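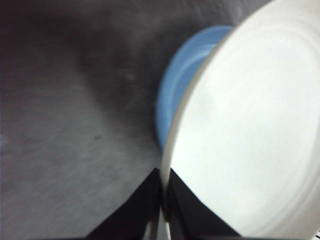
## Grasp planner keeps picking the wrong rim on nested dishes. Filter the cloud or change the scoring?

Hi all, long-time reader, first time I've been stuck enough to post. I'm writing the pick side of a little dish-sorting demo (two dishes, one white, one blue, parallel gripper, wrist camera plus one fixed camera off to the side). Grasp candidates come from Nyberg, motion goes through Brollari, and I have my own Python node in the middle that scores the candidates and sends the best one on.

With the dishes apart, life is good. Stack them and the scorer goes a bit nuts. It likes wherever depth changes sharply, and with one rim sitting near another I get candidates on both. Sometimes one lands smack between the two, which is no use to me at all.

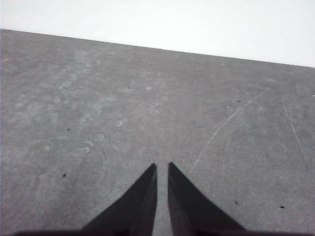

I've already tried:

- raising the candidate count from 21 to 126 (slower, same bad winners)
- averaging five depth frames before planning
- taking the table plane out first, which cleaned up the log but didn't change the pick

My scoring node is 175 lines and I'd love to keep it near that. Do I segment by color before I ask for grasps, or is there a smarter score? I only ever want the top dish.

---

**Reply 1**

Segment first. Color mask, pass the masked cloud to Nyberg, done. Also update your drivers.

---

**Reply 2 (marked as helpful)**

I'd do the mask too, but please don't stop there! A color mask is fine until the exposure shifts, and then your white dish grows a bluish border and you're back where you started (I lost a whole Tuesday to that). What fixed it for me was fitting an ellipse to each rim in the fixed camera view, projecting that into the robot base frame, and throwing out every candidate more than a few millimeters from the upper curve.
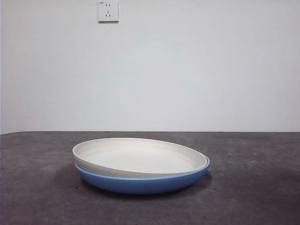 The other thing is tilt. If your code assumes the top dish is level, your approach angle will be off by however much it's leaning, and one finger goes down the wrong side. Fit a plane to the rim points and take the approach direction from that normal. It's a dozen lines or so with numpy. Then add a penalty for any finger path that passes through the lower dish's points. I weight that penalty really heavily and it's never hurt me.

Once that works, look at when you replan. I run the planner once from the fixed view, move to a pre-grasp pose, then run it again from the wrist and keep the second answer only if it agrees with the first.

Shoshana Haverford

---

**Reply 3**

Seconding Shoshana on the agreement check, with one warning from my own mess.
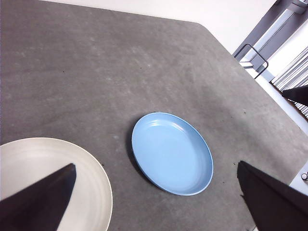

Wrist views lie to you about ellipses. My fit was happy with full rims and fell apart on partial ones, because RANSAC would cheerfully close the curve with whatever points were lying around. You'll get plenty of partial ones too: a view can have the blue dish complete in the middle while the white one runs out of the corner with a finger across it, and if you fit both with the same settings the white one comes back the wrong size. So mask out the gripper first (I render the finger model in Ollura and subtract it), then reject any fit with less than 74 percent of its arc supported by real edge points. If it fails, back the arm up and look again. That number is just what worked on my setup, so play with it.

Oh, and log the rejected candidates as well as the winner. I didn't for ages and I was basically guessing.

---

**Follow-up from the original poster**

Thank you both! I put in the rim plane fit and the heavy penalty last night and the in-between candidates have dropped way down the list. Haven't done the arc check yet. Is there a cheap way to get the finger mask without rendering? My fingers only have a few widths I ever use, so I was thinking of saving one mask per width and looking it up.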